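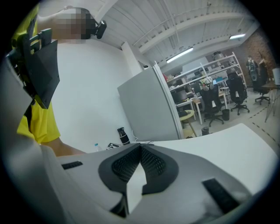 Handheld gripper demonstrations: questions we keep getting

11 Jun 2026 | By Rostam Shokri
3 min read

Why collect by hand at all? Isn't the robot supposed to learn by itself?

It would be nice. So far every system we have tested at Clistham needed to see a person do the job first, and usually a lot of times. A person with a gripper in each hand gets through more tries in an hour than someone steering an arm by remote control. Whether those tries are as useful is a separate question, and I don't think the field has answered it.

What does a session look like?

One operator at a table, both grippers in use, plus a harness on the chest and a camera on the head. We record for 15 minutes and then stop for 6. Longer stretches were tried in January. The tail end of those recordings was sloppy enough that we dropped most of it.

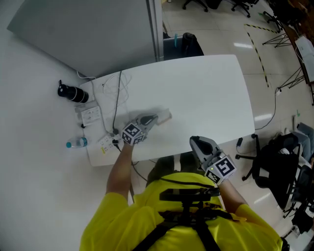
Both grippers in use at the white table, with marker cubes attached.

What are the black-and-white cubes for?

Tracking. The printed squares let the software work out where each gripper is and which way it is turned. They do the job when a camera has a clear view of them. Turn your wrist the wrong way and the track can jump, so we check every recording before it goes into the set. Vendors tend to leave that part out of the demo.

Does background clutter matter?

People disagree. Henryk Kurek wants cables, bottles and office chairs left where they are, on the theory that a robot will have to work in rooms like that. I would like to see a test before I believe it. One untidy office teaches the system about one untidy office. A second site, Potport, is planned for that reason.

How many examples do you need?

I distrust anyone who gives you a single number. For the first picking task we set a target of 80 good ones per operator, mainly to have somewhere to stop. "Good" means the object was picked up and put down where it was meant to go, and the tracking held throughout.

Will it work on our robot?

Maybe. The Trideck converter turns hand motion into arm motion, but a human shoulder reaches places that many arms can't. Expect to throw some recordings out. We have run the full path on 2 arms and would not promise anything for a third.

Can you use see-through objects?

You can record them. Clear plastic is hard for cameras to pick out against a white table, and I would not start there. If your job depends on it, collect those examples as their own batch — and report the results separately, please.

Is the Vahidi set open to outside groups?

On request, for research use. Ask for the rejected recordings as well. They tell you more about the method than the clean ones do, and so far very few groups have wanted them.

Last updated: 11 June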